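Flalow: teaching a gripper to pick up flat things
Term project report, Araya stream, Jirnville campus
Submitted 10/2/19

Background

Most of the pick and place work in our lab uses blocks and cups. Flat stuff is harder – nothing to close the fingers on, and the table gets in the way. We wanted to know if demos recorded with a hand-held gripper would be enough to train a grasp policy for books, without anyone driving the real arm. The arm at Prerthorpe was booked most of January so this suited us.

Method

Hand-held gripper, two black fingers, camera looking down past them. One person records, the other resets the table. 400 demos total over 7 sessions. Each demo starts with the fingers open and ends with the book lifted clear or dropped (drops were kept and labelled).

Book angle was changed every demo. We tried not to line anything up with the table edge becuase the first policy learned that as a shortcut and fell over when the book was turned. Covers were picked to be busy, lots of colour and faces, so the edge of the book isn't the only strong line in view. Picture book with the mandrill in the middle was the worst for this, the edge detector we used for auto labels kept firing on the zebra stripes. Labelled those ones by hand in the end.

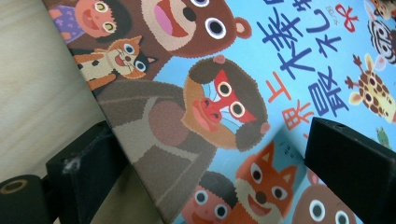

Results

Policy trained on all demos did well on plain covers and ok on busy ones. Steep diagonals were the weak spot. Main failure – fingers come down too far in over the cover and push, no edge to get under. Second failure was stopping short of the book, only saw that 2 times.

Leaving out the dropped demos made things worse, which we didnt expect. Not sure why yet.

Problems

Lost one session to a bad clock sync between camera and finger width. Re-recorded it. Lighting changed between sessions and we did not log it, should have.

Next steps

Thin paperbacks, then 4 books overlapping. Also want to try a softer fingertip if the workshop has time.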